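La colada de la tarde

Vivo con una lavadora de carga frontal desde hace años y todavía me agacho delante de ella como quien va a consultar un oráculo. Meto la cabeza, miro el tambor, saco la cabeza. Mi madre lo hacía igual. El 3 feb. 2017 empecé un cuaderno de coladas (sí, un cuaderno, con tapas azules y todo) y desde entonces llevo 204 apuntadas, con sus aciertos y con un par de jerséis que ya no le valen ni al gato.

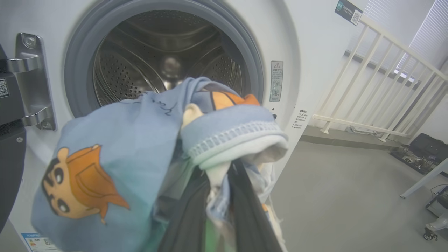
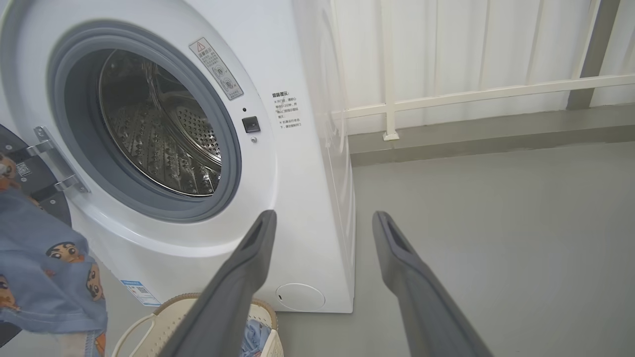
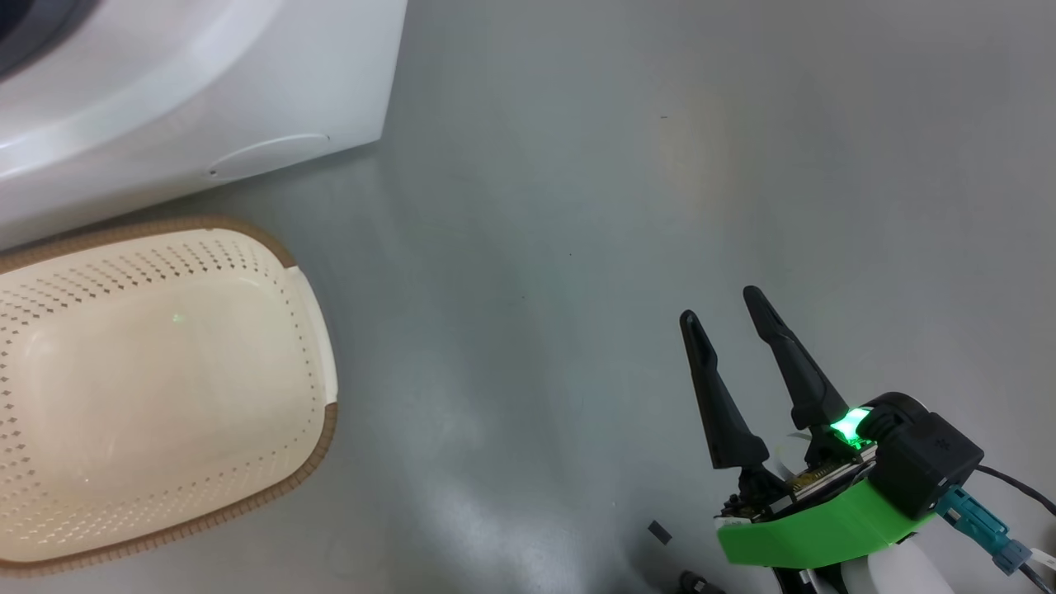 Pues bien, lo primero que aprendí con el cuaderno fue a no llenar el tambor hasta arriba. Yo era de las de empujar con la rodilla, lo confieso, y cerraba la puerta a traición antes de que asomara una manga. Un día vino a cenar mi vecino Tarcísio Marinho, que trabajó media vida en una lavandería de hotel, y me vio en plena faena. No dijo nada hasta el postre. Luego me explicó que la ropa tiene que poder caer: sube con el giro, se suelta, cae y vuelta a empezar. Si va apretada como en una maleta, se pasea en bloque y sale con el detergente pegado en los pliegues. Desde entonces meto la mano por encima de la ropa y, si no me cabe estirada, algo se queda para la siguiente.

Con los pijamas soy una maniática. Los lavo del revés, sobre todo los que llevan dibujos, que a mí me encantan y no pienso disculparme a mi edad – hay mañanas que solo se sostienen con una cara de dibujos animados en la pechera. Agua fría, programa corto, poco centrifugado y a la percha. En mi casa la secadora no los toca. Y las cintas, los cordones y los tirantes van a una bolsita de malla, que ya he pasado yo suficientes noches desenredando un tirante de la pernera de un pantalón.

La goma de la puerta merece párrafo propio. ¡Qué cosas guarda! En mayo encontré en la mía una horquilla, 2 monedas y un papel de Mendidley, la mercería de mi calle, hecho una pasta gris. Ahora le paso un trapo después de la última colada, estirando el pliegue de abajo con los dedos, y dejo la puerta entreabierta toda la noche. El olor a sótano que yo achacaba al suavizante desapareció en una semana. El filtro lo abro cuando me acuerdo, con una bandeja de horno vieja debajo y varias toallas alrededor, y siempre me parece que he puesto pocas.

Y luego está el cesto, del que se habla poquísimo. Tuve uno de mimbre precioso que me enganchaba las medias, y otro de tela, con su frase en inglés, que se desplomaba en cuanto lo dejaba en el suelo. Acabé comprando en Rindeo, el bazar de la plaza, uno de plástico calado que me costó 28 euros y me pareció carísimo hasta que lo usé. Pesa poco, respira y se limpia con la ducha. Lo pongo pegado a la lavadora, justo debajo de la puerta, para que lo que se escurre de las manos caiga dentro. Los calcetines tienen vocación de fuga y el suelo de mi cocina, por mucho que friegue, no es sitio para un calcetín recién lavado.

Otro Tarcísio, Teixeira de apellido (son primos, y en esa familia andan escasos de nombres), me insiste en que separe por tejidos y me olvide un poco de los colores. Le hago caso a medias. Las toallas, eso sí, van solas, que sueltan pelusa y tardan un siglo en secarse. Lo blanco también. El resto lo mezclo con bastante alegría y de momento sigo yendo por la calle sin nada teñido de rosa.

Esta semana me toca la ropa de cama de invierno, que es otro deporte, y aún no he decidido si la manta grande entra en casa o se va a la lavandería de la esquina.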